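Speaker notes: Fitting out the small rooms at Hanrahan
Session 6, Monday, 40 minutes including questions

Slide 1. Welcome and purpose
Thank the organisers and acknowledge the Doltine facilities team. State that the talk covers furnishings only: curtains, tabletops and panel surfaces. Lighting was dealt with in the morning session.

Slide 2. What was asked for
The brief called for rooms that could be changed over by one staff member between bookings. Fixed partitions were ruled out early. Refer to page 7 of the handout for the full wording, and mention that the colour of the curtains was left to each centre.

Slide 3. Curtains and surfaces
Pause on this slide. Black curtains form the backdrop, with a light wooden tabletop in front and a grey panel to the side. Draw attention to the stickers on the panel, among them an electric guitar and a pair of sunglasses. Our policy on decoration permits stickers on panels and prohibits them on tabletops.

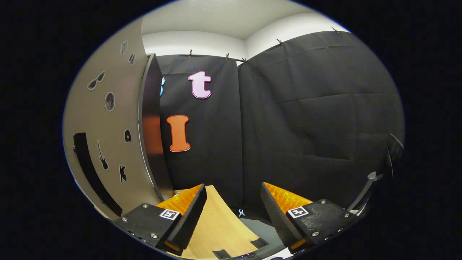 Saoirse Hennessy has asked that the policy go further: in her view any sticker left on a panel for more than a season marks the finish, and centres should set a date each year for taking them off. Read her comment in full if time allows. Our position is that the date should be set locally, and that the cost of refinishing be charged to the centre's own budget.

Slide 4. Small items
Clips and other small pieces are to be returned to the labelled tray at the end of each booking. The floor along the curtain hem must be checked before vacuuming. Room 831 now has a printed checklist on the door.

Slide 5. Suppliers
Curtains: Dradari. Tabletops: Andex. Samples are on the side table and may be handled. Please ask people to put them back in their sleeves.

Questions. Repeat each question for those at the back of the hall. Refer pricing enquiries to the Doltine office.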